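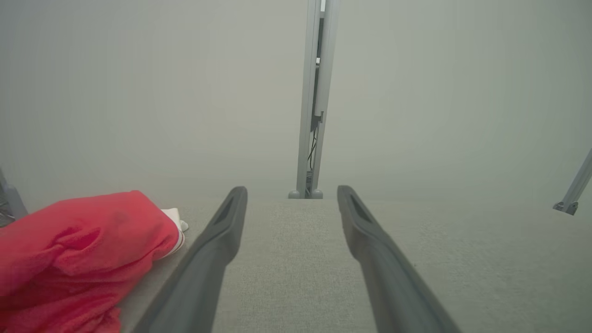
Washing printed jerseys, the numbers start to crack after one season

Posted by sepehr_b, July 2014

Hello everybody. I look after the shirts for a small amateur basketball club, 12 players, and we have the same problem every year. The numbers on the back and on the front begin to crack, first only small lines near the corners, then pieces come off in the wash. I wash at 30 degrees, normal powder, and I hang them in the yard. My cousin says the yard is the mistake, the seller says the powder is the mistake. Who is right?

The shirts are polyester, from Sokmont, and the print is the thick kind you can feel with your finger.

Sepehr

parisa.p wrote:

Do you turn them inside out? You did not write it. For me this made the biggest difference, more than temperature. The print rubs against zippers and against the drum. I also stopped using softener completely, it leaves something on the fabric and the print does not like it.

And please read the care label of each shirt, even if they look the same. In our team we had two orders from the same shop and the labels were different. One allowed the iron and one did not.

tsolakis_p wrote:

I agree about inside out, I do not agree about softener. I used softener for 4 years on my son's shirts and the numbers are still complete. In my opinion the problem is the spin. If your machine goes to 1200 on the normal program, choose the lower one. The shirt comes out heavier with water but this is polyester, it dries in two hours anyway.

Paraskevi
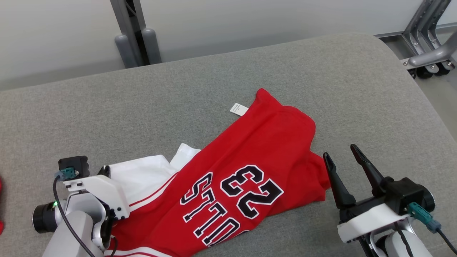
Also I forgot to say: do not leave them folded with the number against the number. In summer the prints can stick together a little, and when you pull them apart you lose the white outline first, because it is the thinnest part. I put a sheet of baking paper between. My husband laughs at this but I have not lost a digit.

sepehr_b wrote:

Thank you both. No, I did not turn them inside out, I am a little ashamed. And they stay in the sports bag from the game until the next evening, I suppose this is also bad?

parisa.p wrote:

Yes, this is bad :) Sweat and a closed bag in the heat. At least open the bag and hang them over a chair.

Paraskevi, maybe your softener is a mild one. Mine was Ginidon, the blue one, and after a few months the letters felt sticky. I can only say what I saw.

m_gazi wrote:

I worked two years in a print shop, so I want to add one thing. Often the washing is not guilty. If the letters were pressed too cold or too short, they will come off whatever you do. You can test it: bend the corner of a digit gently with your nail on a shirt that was never washed. If it lifts, send the whole order back. A customer brought us shirts from another shop that she washed only by hand, and the names were coming off after three weeks.

For repair, you can press again with an iron, medium heat, no steam, with baking paper on top, ten seconds, then wait until it is cold. It works only if the glue is still there. When the print is already cracked in the middle, it can't be repaired. Check the label before, as Parisa wrote.

Malsha

tsolakis_p wrote:

Malsha, would you really iron polyester on medium? I burned one like this in February, it became shiny in the shape of the iron. I would start on the lowest.

m_gazi wrote:

You are right that irons are different — start low and go up. I should have written it so. But on the lowest setting the glue will usually not melt, so if nothing happens, this is the reason.

sepehr_b wrote:

I tried the nail test on the one spare shirt we never used. The corner of the 7 lifts. I will write to the seller tonight and I will still turn the others inside out.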